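A Day at the Packing Open House in Astport

Posted March 4, 2025

I run a small online shop that sells soap and kitchen odds and ends, and most of my week goes into bags and boxes. So when Gadero announced an open house at its packing supply building in Astport, I signed up the same evening. Tickets were free. The drive took me longer than the map said it would, thanks to roadwork on the harbor bridge, and I got there just as the first group was going in.

The building is a former cannery two blocks back from the water. Gadero has the ground floor and half of the second. Downstairs is storage and cutting, and upstairs is where they try out bags, tapes and labels before putting them in the catalog. The open house had 80 places, split into morning and afternoon. I was in the morning half. They gave us each a paper sticker for our coats and a folded sheet with the floor plan on it.

We started downstairs with the rolls. Kraft paper comes in on rolls taller than I am, wrapped in plastic and stored on end. The guide explained the difference between the paper meant for grocery bags and the paper meant for mailers. The grocery grade has longer fibers and takes more pull before it tears. The mailer grade is smoother and prints better. She passed around torn strips of both. I could feel the difference when I pulled on them, though I doubt I could have told you which was which by looking.

Next to the rolls was a table of handles. Twisted paper, flat paper, cotton cord, ribbon. Somebody in our group asked about string, and the guide said plain brown string still sells well to bakeries and gift shops. It costs them more in labor than in material. I have been using string for two years and had reached the same conclusion at my own kitchen table.

The cutting room was loud and we only got 12 minutes in it. Ear plugs were in a bowl by the door. The cutter takes a width of paper, folds it into a tube, glues the seam and cuts it to length, and the bottoms are folded and glued at a second station. What I had wanted to know for a long time is why some of my bags lean to one side when they stand up. It comes from the bottom fold. If the fold is even slightly off square, the bag leans, and putting more in it makes the lean worse. They pull samples out of every batch and stand them on a flat steel plate to check.

Then we went up to the second floor, which was the part I had come for.

The upstairs rooms are given over to filling and closing. A bag can be well made and still be a nuisance to pack, and the people up there spend their time on that question. How easily does it open? Does the mouth stay open when you let go of it? Can you get a small item down to the bottom without catching it on the side? They talk about all this at some length, and I was glad to listen.

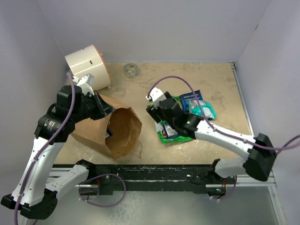
A lot of the talk was about bags that are lying down. I always stand mine up to fill them, and so did most of the people in my group. The guide said that for light, small things it is often quicker to leave the bag on its side, hold the upper edge of the mouth and slide the item in. The creases matter less that way, and the bag doesn't tip over halfway through. The drawback is that the item tends to stay near the opening. You have to lift the bag and give it a shake before you close it.

I tried it at the practice counter along the hall. They had set out flat bags, boxes of tissue, tape and an assortment of small packets to put inside. My first bag went fine. On the second I pinched the edge too hard and put a crease across the front, right where a label would go. By the time I had done a few more I was faster than I am at home, but I would want to practice before sending any of them to a customer.

Tape got its own talk. Clear tape on kraft paper is a common choice, and according to the guide it is also a common complaint, as some kinds lift away at the corners after a few weeks on a shelf. Felen, which makes the adhesives for several of Gadero's lines, had a counter with samples of the same bag closed in different ways and stored since November. The cheap clear tape had curled at both ends. The paper tape had held, and so had a better grade of clear. I took a sample of each of the last two and have them on my desk now.

The Felen people also showed a water-activated tape, the kind you run over a wet roller. It makes a very strong closure on cartons. For small bags it is too much trouble. The roller has to be filled and cleaned, and the tape stiffens the top of the bag so that it can't be opened neatly. I own one of those rollers and it has been in a cupboard since the week I bought it.

After tape came labels. I skipped most of that talk to look at the shelf of rejects in the hallway, which I would recommend to anyone who goes. It holds bags that failed for one reason or another, each with a card saying what was wrong. Glue spots on the inside. A handle set a finger's width too low. Bottom folded backward. One bag looked perfect to me, and the card said the paper had been cut across the grain, so it would split along the side when loaded. I squeezed it and it split.

Lunch was in the canteen downstairs and cost less than I would have paid on the waterfront. Fish soup, bread, apple cake. There was a long line at noon and almost no line 20 minutes later, so wait if you can. The tables by the windows look out over the loading yard.

There was a small shop open for the day next to the canteen. Gadero normally sells by the case, and a case is more than I can store, so the chance to buy short packs was worth the trip. I came home with two packs of the medium kraft bag, flat bottom, no handle, and a reel of string. They also had the new Marty bag, which has a scored line near the top so it folds over at the same height every time. I like the idea. The paper is thinner than I am used to, and it showed creases after being handled a few times in the shop, so I left it for now. They expect a heavier version later in the year.

A few practical notes for anyone thinking of the next one. Parking is in the gravel lot behind the building, and the entrance is on the opposite side, so allow for the walk around. The stairs to the second floor are steep, but there is an elevator near the canteen if you ask at the desk. Wear closed shoes, or they won't let you into the cutting room. Bring your own products if they are small. One woman in my group had brought candles and got good advice at the practice counter on which size of bag to use, and I wished I had put a few bars of soap in my pocket.

I had two complaints. The cutting room visit was too short, and it was hard to hear anything the guide said in there. And the floor plan on the sheet was from before they moved the labels, so half of us went to the wrong end of the building.

The staff said they plan to hold another open house in November — sign-up is through the desk, by phone or in person. I put my name down on the way out. Meanwhile I have started packing the small orders with the bag on its side, and I am moving the tape to the left end of the counter, where I can reach it with my free hand.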